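Service Robotics for Non-Engineers
Handout 4: Can a machine put the cups away yet?

Read this before the October lab visit. It replaces the second half of the old Handout 4, which dealt mostly with floor cleaners.

1. What counts as a chore

In this course a chore is a job with a start state and an end state that a tired adult could check at a glance. The cup is on the table, then the cup is on the shelf. Vacuuming is a poor test because there is no clear point at which it is done. Putting things away is a better one. It needs seeing, reaching, gripping, moving and letting go, and a failure in any of these spoils the whole job.

Most of the work we look at this term is done in simulation first. A simulated cup costs nothing to drop, and the same start can be run again with one thing changed. The price is that contact is hard to model. Friction, small slips and soft edges all come out a bit too clean.

2. The object

Cups look easy and are not. A tapered body gives two flat fingers less to hold than a straight one, and a ribbed surface can help or hurt depending on whether the fingers land on the ridges or across a groove. There is also the question of what the robot can see once it is close. A large object near a wrist camera hides much of what lies past it, often the very spot the cup has to go.

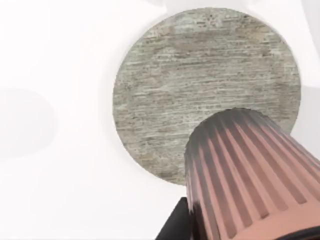 Close range is where many systems lose track. A person who can't see the spot goes by feel, or leans to one side. A robot with one camera and no sense of touch has to remember where things were a moment ago, and small errors in that memory add up. The usual fixes are a second camera placed higher up, a force sensor in the wrist, or slower motion near the end. Kelludeck, the trainer we use for the exercises, lets you switch each of these on and off.

3. Counting success

Be careful with success rates. In last year's class exercise the Hadier group ran 100 attempts at moving a cup from a table to an open shelf and reported 64 successes. The Verschueren group used the same setup and got a much higher figure. The difference was in the rules. Hadier counted a cup left on its side as a failure and Verschueren did not. Both reports were fair, but you could not compare them without reading the method section.

When you read a claim, write down:
– what the start position was, and whether it changed between attempts
– what counted as done
– whether a person stepped in
– how long each attempt took

The last one is often missing. One of our longer runs took 214 seconds for a single cup. A person needs around 2.

4. Shelves and open space

An open tabletop forgives a bad approach. A shelf compartment does not. The arm has to come in from the front, between the sides, and keep the cup level while the wrist turns. If the cup was gripped from above, the hand may not fit under the shelf above it, so the grip has to be chosen with the end of the job in mind. Planning back from the last step is simple to say and still goes wrong often.
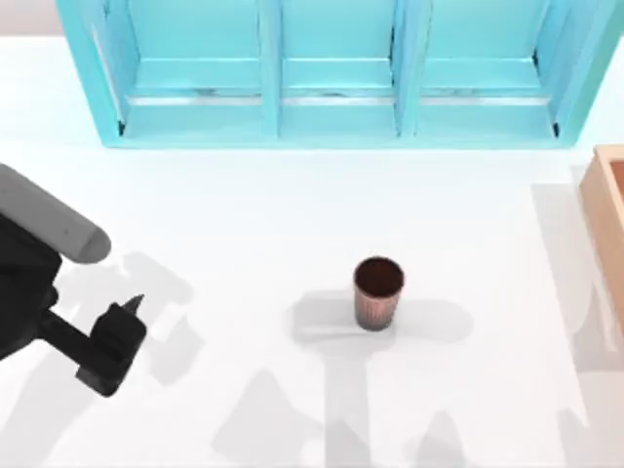
Olga Calado objected to this section when the draft went round. She wrote that on a shop floor you would just change the shelf: take out the dividers, tilt it forward, put the parts in trays, and the hard problem goes away. In her view the home is the wrong place to start, and a course about chores should say so early.

She is right about the shop floor. At the Rokutstead packing line the racks were rebuilt to suit the arms, and the arms do a narrow job well. A kitchen is harder to rebuild, and few people would want it done. The question for this course is how much of the work can be done with the furniture left as it is. For now my answer is some of it, slowly, with a person close by.

5. For the lab visit

Choose one chore from your own home and split it into steps. For each step, note what you look at and what you feel for with your hands. Mark the steps where you do both. Bring two copies, one to hand in and one to write on.

Reading: course pack, chapters on grasping and on test design. Skip the math in the second one.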